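The Small Black Bin on the Counter

Desktop trash cans used to cost next to nothing. Now Vrabec and Zovska both want real money for one, and Trellia will sell you a year of matching liners on top. I spent most of January trying to work out what the extra buys.

Mostly it buys looks. The bins are round-shouldered and shiny, and they're meant to sit out where guests can see them. Fine, but a bin still has to take a used tissue without a fuss, and that's where my doubts start.

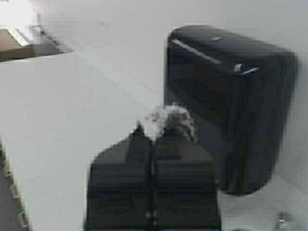 What the gloss costs you

A glossy black finish looks great in the store. At home it shows fingerprints and lint, and I was wiping mine down every morning – a chore my old wire basket never gave me.

Henrik Stöcker, who designs housewares for Rarura, doesn't buy the complaint. "People wipe their phones," he told me. Maybe so. I don't throw coffee filters into my phone.

Capacity is the other sore point. Zovska promises up to 20 tissues per liner. My head cold got through that before lunch, and the liners come in packs of 12.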